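Ticket 1623 - towel rail cold at top, upstairs bathroom
Product: Brirkau ladder rail, 900 high, white
Raised by: Tala Sayegh
Status: open, waiting on part

Tala Sayegh, 08:10
Rail fitted in January, fine for a fortnight. Now warm along the bottom three bars, stone cold above that. Rads in bedrooms all hot. Boiler pressure ok. Have turned the valve fully open, no change. Bled it once, got a bit of a hiss then nothing, no water either.

Trinidad Saludo, 08:55
Hi Tala. Hiss then no water usually means still air in there or low pressure. What does the gauge say with heating OFF? Also which valve did you open, the one with numbers or the one under the plastic cap?

Tala Sayegh, 09:20
Numbers one. Gauge just under 1 with it off. Didn't know the other one opened.

Trinidad Saludo, 09:31
Ok that's low for a top floor bathroom. Please
- heating off, let it cool
- top up to 1.5 at the filling loop, close both ends of the loop after
- bleed the rail again, rag under it, wait for a steady dribble
- take cap off the other valve (lockshield), count how many turns to fully shut, then open it again by the same and a half turn more
Write the turns down.

Tala Sayegh, 12:45
Done. Loads of air this time, then black water. Lockshield was only a quarter turn open!! Opened to one full turn. Middle bars now warm. Top two still cold after an hour.

Fulgencio Cuesta, 13:10
Picking this up, Trinidad on lunch. Black water = sludge, was the system flushed before the rail went on? Who fitted?

Tala Sayegh, 13:40
Gresgate fitted it. Invoice says "flush 70" so I paid for one. Can't say if it was done, I was at work.

Fulgencio Cuesta, 14:05
Spoke to Charito Estrella at Gresgate. She says flushed but no inhibitor put in, they'd run out and meant to come back. Not good. Sending inhibitor out. Also the bleed plug on that batch has a known fault, seal swells and shuts the hole before all teh air is out. Would fit with the top bars. New plug going in same parcel, 1/2 inch, white.

Don't bleed again till its changed. Towels off the rail meantime so you can feel which bars are warm.

Trinidad Saludo, 15:25
Back on this. Plug in stock, picked, leaves the depot tonight.

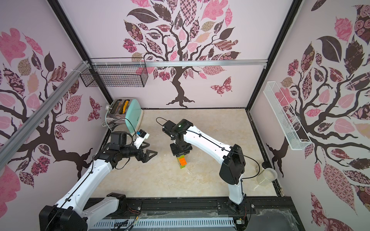
When it comes, shut both valves before you undo the old plug, bowl underneath, hand tight then a quarter turn with the spanner. No tape needed, seal is on the plug. Inhibitor goes in by Gresgate, Charito will ring you for a time, no charge. Leaving ticket open till you tell us the top bars are hot.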